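Can a two-arm robot do boring bench chores yet, or is it still all sim?

Posted by samonte_bench, 18/11/2022

Run a small test shop, we share space with Stekitz. Every day somebody has to take well plates out of a holder and set them down someplace else. Dull work, easy to mess up. Boss saw a Bestley sales deck and now wants to know if a machine can take it over, and maybe wipe down the kitchen counter too while its at it. I've only messed with simulation. Picking up a 96-well plate looks easy untill you line the fingers up with it. 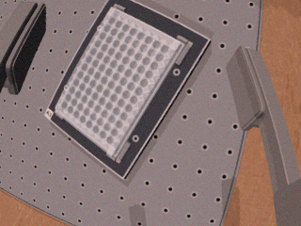
Plate sits at an angle, clips at the corners, not much room for a fat finger. I ran 317 tries in sim and 73 were junk — mostly bad approach angle. Is that normal? Would real arms be worse? Budget is small.

3 replies

caltico_user

Normal-ish. We went thru the same thing with a Caltico cell last year. What I'd do:

Start with one arm. Park the other up high, fingers open, out of the way. Two arms moving means two things to bump.
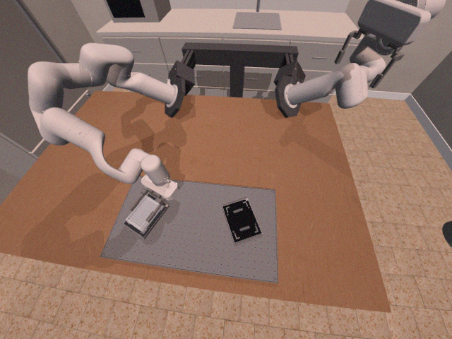 Fix the holder to the board. If it slides even a hair your numbers mean nothing.

Close slow. Light plates skate.

Change the plate angle every run. Ours was great at one angle and useless at the rest, took us weeks to notice.

Real arms were worse for us, yes. First week was ugly. Got better after we redid the finger pads.

nightshift_ed

no. buy a cart and pay a person. the counter thing is a joke, my robot vaccum still eats socks

plate_pusher

Disagree with the post above, sort of. Kitchen chores, no, not yet, too much random stuff lying around. But a plate is the same size every time and that's the kind of chore a machine can learn. What gets you is the see-through plastic. Edges stack up on each other in the camera view and the software guesses wrong about where the side is.
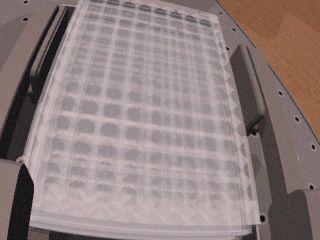

So don't trust one camera. We added a second view from the side and fails went way down. Also log the grip width on every try, if the fingers close too far you missed, simple check. We did 349 runs that way before letting it go overnight. Would not start on the real thing until sim is under 2 percent bad — and even then keep a hand near the stop button.

Tell your boss the counter is a sponge job for now.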